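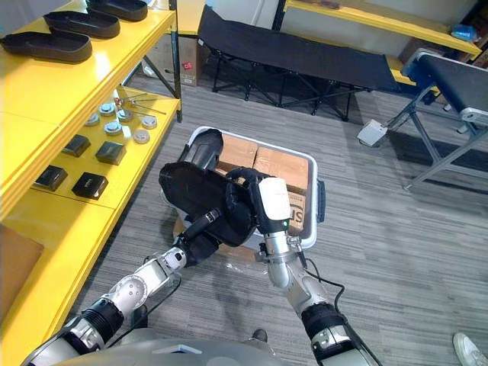
Session 4: Two Arms, One Shelf

Filed under: Course notes > Shared workshop builds > Robot arms

These notes go with the fourth session of the workshop build course at Gristardale. Bring your printed copy of the joint table from session 3. If you missed that session, get the table from Nassoro Rotich before you power anything up.

By now the arms should be mounted, the wrists wired and the hands closing on command. Tonight covers handling a soft object with both hands at a bin, then placing a hand near a hard surface without leaning on it. The second job sounds easier and usually takes longer.

4.1 Holding a shoe with two hands

A shoe is a good test object. It is light, it has a stiff end and a soft end, and it doesn't break when dropped. The upper gives way under the fingers while the sole does not, so a grip that looks fine in the model can roll the shoe sideways in practice.

In our setup the left hand takes the main grip. The right hand presses in at the heel. Program them in that order:

1. Move the left hand to the pre-grasp pose and close at low speed.
2. Wait for the current reading on the left fingers to settle.
3. Bring the right hand in toward the heel until it makes contact.
4. Close the right fingers around the edge.
5. Hold both for 2000 milliseconds before any lift or carry move.

Do not shorten step 5. The Chang controller reports "closed" when the motor stalls, and a soft upper keeps giving for a while after that. Last term one group cut the hold to almost nothing and spent the evening picking up shoes.

The right hand should follow the left during a carry. Set the left arm as leader in the Costiris config file and give the right arm a fixed offset from it. If both arms are left as leaders they will pull against each other, and you'll hear it in the elbows before you see it.

4.2 Things around the bin

Boxes in the bin change the height of the drop point. Measure to the top of the tallest item, add the length of whatever hangs below the fingers, and use that as your minimum height. Measuring to the floor of the bin is the most common mistake in the written exercise.

Cables matter too. The forearm cable needs enough slack for a full wrist turn. Run the wrist through its range by hand, power off, and watch where the loop goes. If it can reach the rim of the bin, move the clip further up the arm.

4.3 Working close to a shelf

For the second half, we leave the bin and work at the yellow shelving. The front edge of the top shelf is the target for one hand and the top surface is the target for the other. Use the edge pose file, number 82 in the Ukora folder. The bin poses will put the fingers into the underside of the shelf.

Two points before you start. Glossy paint reflects the overhead lights, and depth readings from it come back with holes in them. Take the shelf height with a tape measure and type it in. Also, a palm-down hand touches with the fingertips first, so the height you want is at the fingertips and not at the wrist flange.

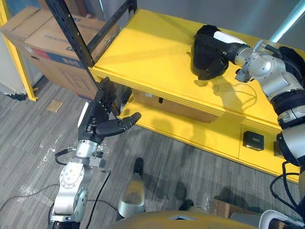 4.4 Contact limits

Set the contact limit before the approach speed. The controller takes the limit as a raw value and the default is 3146, a figure meant for lifting. For resting a hand on a surface use 2000 or lower. If the arm stops short of the shelf with a fault, check the typed height first and the limit second.

Keep the open hand's thumb swung well out on the way in. It can close once the fingers are past the edge. A thumb that starts half closed will catch the front of the shelf, and the thumb joint is the slowest part to replace.

4.5 To hand in

Write up one shoe run and one shelf run. Include the pose file used, the contact limit, the measured height and any fault codes. Cheuk-hei Tang will collect them at the start of session 5. One page is plenty. Logs can go in the shared folder under your bench name.

Next session: calibrating one arm against the other.

Comments (3)

mk_bench2: The offset in 4.1, is that in the left wrist frame or the base frame? We tried base and the right hand drifted off on the turn.

N. Rotich: Left wrist frame. I'll add it to the config section.

pdellow: Typing the shelf height in fixed our fault. We had measured to the lower shelf.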